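Chapter 4
Where Does It All Go? Storage and the Small Home

When I moved into my first flat, I owned 15 boxes of stuff and one wardrobe. My landlady, Marlene Mendonça, looked at the boxes, looked at me and went back downstairs. I spent that July climbing over my own saucepans!

I still think about those boxes when I teach this topic, as storage is really a question about habits (mine were dreadful). We buy things quickly, we put them down anywhere, and then we blame the room.

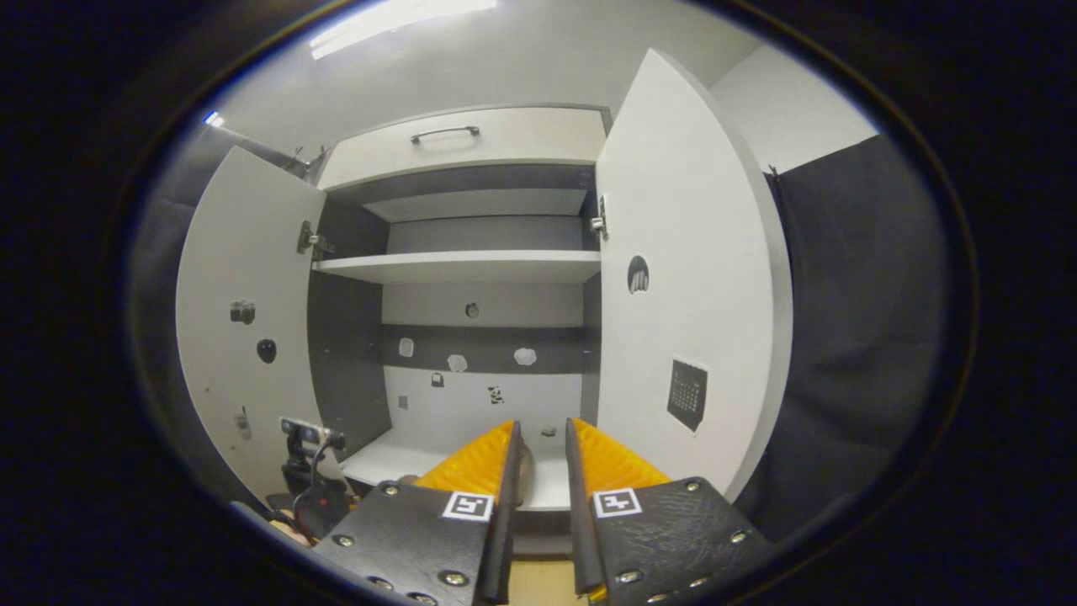
Figure 4.1 A white cabinet with a drawer above and a single middle shelf.

In this chapter we'll start with how families kept their belongings before fitted cupboards were common - chests, hooks, the space under the bed - and then move on to Parveen Jadoon's diary of a week in a shared house. Have a pencil handy for her Tuesday entry, because you'll be drawing a plan of her kitchen from it.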